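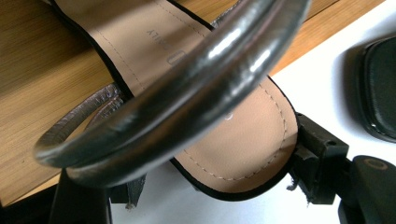

A sandal up against the gripper. Straps are still the hard part.

2020-05-20
Shoe tidying project, Estville: spending update for Maricruz Rosales

Hi Maricruz,

You asked for a plain account of where the equipment money is going, so I'll start with the good bit: we haven't touched the reserve! The remaining equipment line is $2,098, and I'd like to talk you into how we spend it before I order anything.

We've moved from sneakers to dress sandals, and wow, are they different. A sneaker gives you one big soft side to squeeze. A sandal gives you a flat footbed, a hard heel and a bunch of loops that a finger can slide right into (Vanderleia keeps a list of the ways to get stuck, and it's growing). The task itself is simple enough to say out loud: pick up a pair, put it on the rack. We run it with hand-held grippers first and save the arm time for later, when we know what we want the arm to do. 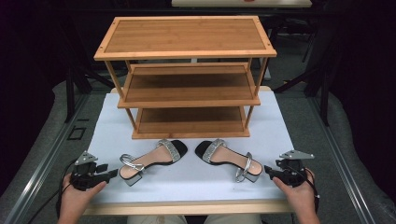 Rack, sandals and both hand grippers at the table.

The table setup doesn't need any money. The three-tier rack is fine, the white top is fine, and I'd leave both alone so new sessions can be compared with the January ones. I had a second rack in the January budget and I'm taking it out.

What does need money is the fingertips. I'd been treating the pads as something you buy once, which was my mistake, and I'd like to give them their own line from here on.

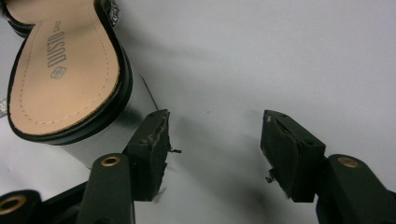

Finger pads next to a block heel. Note the torn inner faces.

Volkan got a quote from Flekmont: $379 for a box of pads with the mounts included. I want two boxes. He'd also like to try a denser foam, and they'll send a sample with the order, so we can test that on the heels without paying extra. That leaves $1,340, which I'd hold for spare fingers and cables until Nicanor finishes his parts list. He's promised it to me in five working days, and I'll forward it the minute I have it.

One thing I'm not asking for yet is a third gripper. It would be lovely to have a spare on the shelf, but I'd rather see how long a fresh set of pads lasts on sandals and then come back to you with a real replacement cost.

So, from you: a yes or no on the two boxes, and an OK to move the rack money over to pads. A one-line email is plenty.

Thanks as always,
Konrad Ruchti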